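The Quiet Return of Frozen Vegetables

For many years I believed that a good cook buys only fresh vegetables. In my parents' home the freezer was for ice cream and for guests who came without calling. When I moved to Kerslake, where the winter market is small and expensive, I had to think again.

Gemma Carbone grows peas and spinach on 70 acres outside the town. Her peas go from the field to the freezing plant in under 4 hours. "The fresh ones in the store are older than people suppose," she told me in May, while we walked between the rows. "They travel, then they wait, then they travel again."

Vitamin C is lost with time, and freezing slows this loss very much. The short boiling before freezing takes a part of it too, so the comparison is not simple. For green beans and corn I can't taste a big difference in a soup. For salad, of course, nothing frozen will help you.

Samuele Grasso, a cook in the same town, remains doubtful. He says frozen spinach gives too much water, and he is right if you do not press it well. I press mine in a clean towel and keep the green liquid for rice. 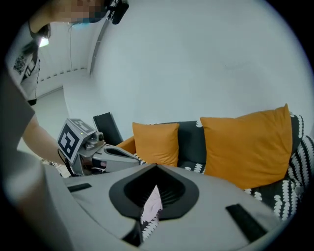 He has promised to try this with his own rice before the end of the season.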